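**De:** Callum Parsons
**Para:** lista de orden y almacenaje, Kereama
**Fecha:** 18 nov 2019
**Asunto:** Re: Las cajitas, los botes y la paz doméstica

Hola a todos:

Contesto a Ruth por partes, que su mensaje traía más preguntas que un formulario de Hacienda.

> Ruth Whiteley escribió:
>
> Sigo sin ver para qué separar las cajas de cartón de los botes. En mi baño conviven en el mismo cajón desde mayo y no se ha muerto nadie. Además, ¿por qué de pie? Tumbadas caben más. Y lo de usar dos cubetas de colores distintos me parece de guardería.
>
> ¿Alguien tiene ya las medidas del estante de Stustilau? Dorothy dijo 56 de ancho, Kelly dice 51. Una de las dos mide con los dedos.

Empiezo por el final: son 51. Fui con el metro. Dorothy medía de moldura a moldura y la moldura, por desgracia, no guarda nada. El fondo útil se queda en 14, así que quien estuviera pensando en cajones profundos puede ir despidiéndose.

Sobre separar. El cajón de Ruth funciona porque lo usa Ruth. En cuanto mete la mano otra persona, el tubo de crema acaba encima de las cajas, las cajas se aplastan y aparece una tarde, meses después, un cartón pegado a un tapón. Hablo con la autoridad de quien ha despegado ese cartón.

Sobre ponerlas de pie. Tumbadas caben más, de acuerdo, y también se olvidan más. En mi casa la caja de abajo del todo llevaba tanto tiempo allí que casi pagaba alquiler. De pie se ve el canto de cada una y se saca la que toca sin hacer excavaciones.

Y lo de la guardería: pues sí. Una cubeta amarilla para el cartón y una crema para botes y tubos. Wendy propuso etiquetas, con tipografía y todo, y se lo agradecemos, pero «lo amarillo, cajas» se lo aprende cualquiera mientras se cepilla los dientes. La amarilla tiene las paredes acanaladas y el borde plano; la crema es más ancha y baja, con las esquinas redondeadas.

Os dejo el reparto tal como lo planteo, con las tres cajitas en lo amarillo:

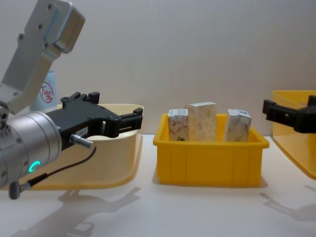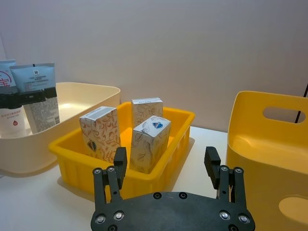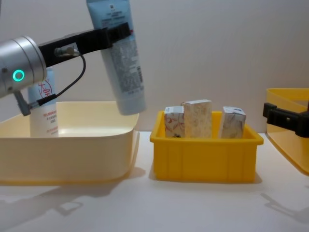
## Lo que queda por decidir

- **Los tubos.** Kelly los quiere con el tapón hacia abajo, apoyados en el bote más alto. Yo los dejaría caer en la cubeta como vengan, pero no pienso perder una amistad por esto.
- **Cuántas cubetas.** Había apuntado seis para todo el estante de Stustilau. Con el ancho bueno hay que volver a hacer la cuenta, y esta vez le toca a Dorothy, sin molduras.
- **Dónde comprarlas.** Prellel las tiene sueltas; Nikalico solo vende el lote entero — y el lote entero trae tapas, que acabarán en otro cajón, que habrá que ordenar.
- **El cajón de Ruth.** Se queda como está. No nos metemos en casas ajenas salvo invitación por escrito.

Si alguien tiene objeciones al amarillo, que las mande antes de que haga el pedido. Después solo atiendo quejas sobre el crema.

Un abrazo,
Callum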